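Home Projects Reports Archive Contact
Filed under: Student work, Year 2
2 min read

Can a machine fold the laundry yet?
Upadhyay, Hultow project group

Our short answer is no. The Sakbridge log has 1478 attempts at folding a top. We accepted 229 as neat enough for a drawer, and we were not fussy markers. The films we watched in November made it look much easier.

Cloth is the trouble. A mug keeps its shape when you grip it and a sleeve does not.

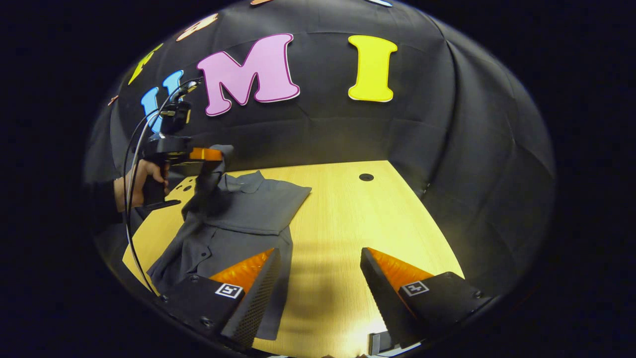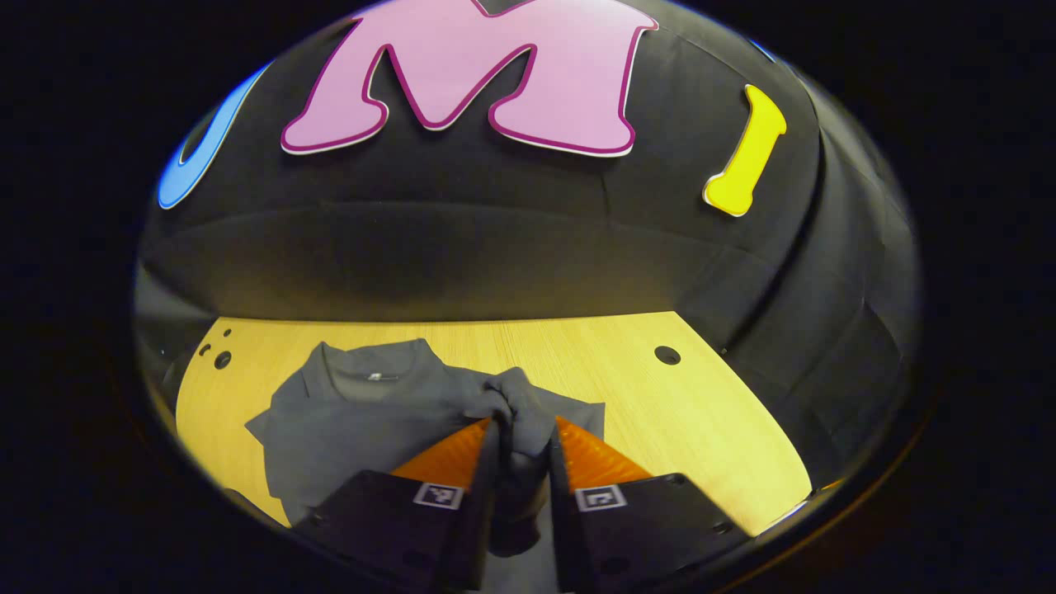

Grey tops on the table, with orange finger pads on the grippers.

What we would still like to see

A run of 1000 folds on clothes straight from a basket, with the failures left in. Fekberg, our planned second site, has a basket ready.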